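Monday, November. Humidity log, Rathore workshop

The shop hygrometer says 34 percent. The spare, on the same shelf, says 40. They have disagreed since we bought the second one to settle the argument.

Hide glue for the Kiscombe chairs went off in the pot again. Made a fresh batch with the Grarnel granules and soaked them overnight as the packet says, which is new for me. Open time still feels short by the door and fine at the back bench.

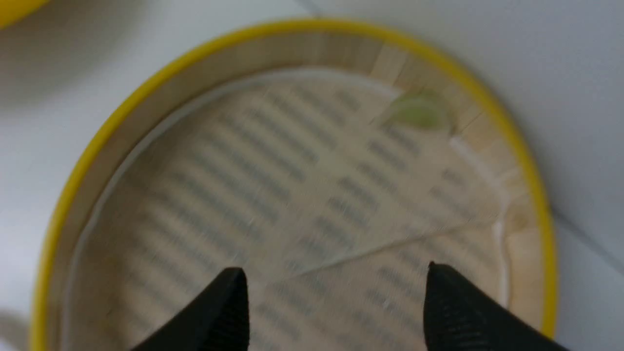 Yellow rim, slatted inner wall.

Moved all chair glue-ups to the back bench. Clamps did not come with me, so half the afternoon went on walking. Two stretchers seated well. The third needed persuasion and is now slightly shorter than its siblings.

The Trernitz humidifier claims to treat 2,000 square feet. It may, if they are very small feet. Ran it from lunch and the spare went up while the shop one went down.

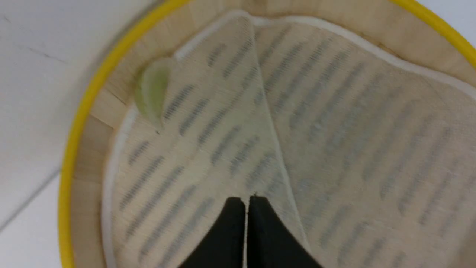
Printed sheet, yellow rim.

Plan is to do the salt test on both hygrometers: damp salt, sealed bag, leave overnight, should read 75. Have written this plan in the book before. See earlier pages, several. 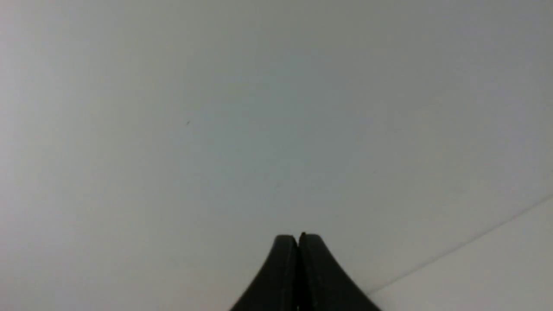
Entered by: Rathore, back bench, 4:40 pm

Salt is in the bags. Humidifier off. Don't open the bags to check, that includes me. Chairs stay clamped until morning, and whoever is in first please top up the glue soak, cold water only.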